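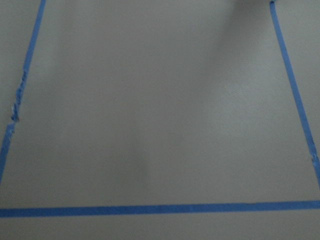
So can a machine do the housework yet? Bits of it, slowly, on a good day, provided a person has set everything up first and is willing to stand there afterward.

7 min read

That's where I've landed after a whole evening of thinking about it, dear diary, and I'm too wound up to sleep so I may as well write it down. August 2019 and I am still folding my own towels. When I was a kid I was promised otherwise!

What set me off was the demo over at Ormsby. They had a Galus arm going, and the job was one cloth. Pick it up, fold it in half, put it down. I watched for 18 minutes (my feet hurt, there was no chair) and in that time I could've done the whole linen closet and started on the socks. But I didn't leave, did I? I stood there rooting for it like it was a toddler with a spoon.

The thing I keep chewing on is how hard cloth is. A box is a box. You grab it and it stays a box. A dish towel changes shape the second you touch it, and I never once thought about that in all my years of laundry. I pinch a corner without looking, my fingers feel whether I've got one layer or two, and off I go while I'm yelling at the radio. Take the feeling out of the fingers and I think I'd be pretty useless too. I tried it tonight with oven mitts on. Took me four tries and I got a sort of burrito.
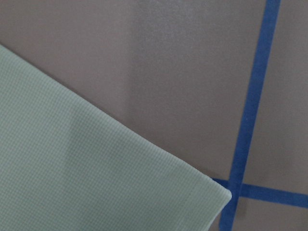
Pacita Macaraeg thinks I'm being way too generous. She said on the phone that a fold doesn't count until the machine can do it on an unmade bed with a cat on it, and that she'd been hearing "five more years" since her oldest was in diapers. She also said she'd pay good money tomorrow for something that only wiped counters, badly, every night, without being asked. I can't argue with that. I'd take badly.

We got onto the shop after that. At Domasby they put in a Wultex unit back in June for packing, and it's fine, it's really good even, as long as everything comes down the line the same way up. One crooked carton and somebody has to walk over. Pacita's question was whether that's a chore done or a chore swapped for another one, and I said the second kind is easier on the back – I did packing for years and I'd swap in a heartbeat.

I don't know. I go back and forth. Floors, yes, I'd trust a machine with floors, mine bumps along under the couch and does an okay job apart from the rug fringe. Dishes sort of, if you count the dishwasher, but I'm still the one loading it. Laundry, no. Not the folding. Not this year.

There are 40 napkins to do for Kirsty Costigan's lunch and they're sitting in the basket looking at me. I'll do them in the morning with my coffee. Need to buy starch.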